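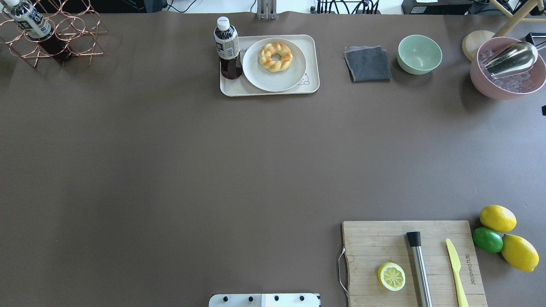 Setting the tray: a talk on serving breakfast to a room

Notes to self, Ilham. Slow down on the first page, you always gallop. Water is on the left.

Hi everybody, thanks for getting up for the 8 a.m. slot! I'm Ilham Wuisan and I've been setting trays for guests at the Milludach for 17 years, which means I have opinions (lots of them) about where a napkin goes.

So, the tray first. I start with the plate and I put the bread on it before anything else, because then I can see how much room is left. A twisted ring or a braided roll looks great on a plain plate with a wide rim. Don't crowd it! One bottle on the tray next to the plate is plenty, standing up, label toward the guest. If there's a second bottle it goes in a rack off to the side, where people can reach over and help themselves.

Pause here. Ask who uses a rack at home. Wait for hands.

Napkins. I fold mine square and leave them beside the tray, never under the plate. I like dark gray, and yes, I've had arguments with Nia Hopkin about it. She's a white linen person. We're still friends.

Next slide.
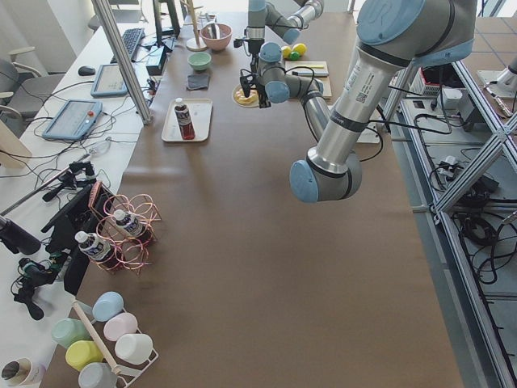
Brown paper on the worktable, tray and bowls toward the far end.

I love paper on a practice table. You can draw right on it, trace around your tray with a marker, write "bowl" where the bowl goes, and then anybody on the shift can lay it out the same way. A roll from the packing store lasts us until March or so.

The small green bowl I leave empty until the last minute. Fruit, sugar, whatever the kitchen sends up. Keep it close to the cloth so you've got somewhere to wipe your fingers.

(If we're running late, skip the story about the 161 hard-boiled eggs. If we're not, tell it, they always laugh.)

Okay, ice. Big bowl, off at the corner, and the scoop stays with it. Use a real metal scoop, please, no drinking glasses dipped in the bowl!
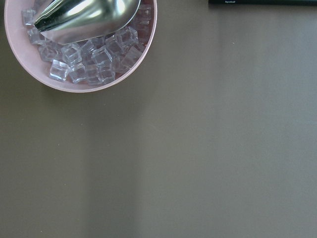
Rutilio Cisneros wrote back after the last run of this talk that he'd rather see the scoop kept in its own holder, handle up, and the bowl refilled small and often.

Fair enough, and for a big crowd I'd go along with him. When we did 200 covers at Cosura I had two scoops going and still lost one under a tablecloth. For a table of eight I leave mine where it is.

Questions now, then hand out the folding sheets. Get the clicker back from Orestis.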